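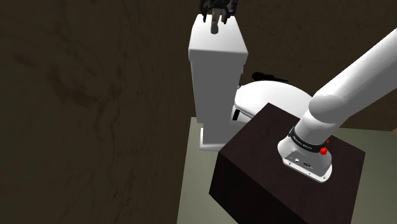
Starik: bathroom tasks for simulated arms

Starik is a small set of simulated household tasks plus the planner and controller we use to solve them. This release covers the toilet scene, our favourite so far! A fixed-base arm has to reach the tank, find the flush handle and press it without bumping the lid or the bowl.

What's in the release

1,924 episodes, each with joint positions, gripper state, rendered colour views and a success flag. Two controllers are included: Cuadros, a sampling planner with a smoother on top, and Helton, a plain reactive controller that is much simpler and surprisingly hard to beat on easy starts.

Getting started

Install the package, then run starik fetch toilet, followed by starik play toilet. Add --planner cuadros or --planner helton to pick a controller. Replays open in the viewer, and you can drag the time bar back and forth while the planned path is drawn over the arm (great fun, and the quickest way we know to spot a bad grasp angle).

Randomisation

Wall colour, light direction and the starting pose change between episodes. Set variants: 8 in the config to get the same spread we trained with. Turning the toilet by 90 degrees is supported, but Helton struggles with it.

Known issues

Contact on small cylinders can jitter at large time steps. Halve the step if the handle buzzes.
The depth output is unfiltered.

Licence and contributions

Code and data are released under the Tultstead open licence, included in the repository. We'd love new fixtures, especially taps and cupboard doors, so please open a pull request with a replay attached.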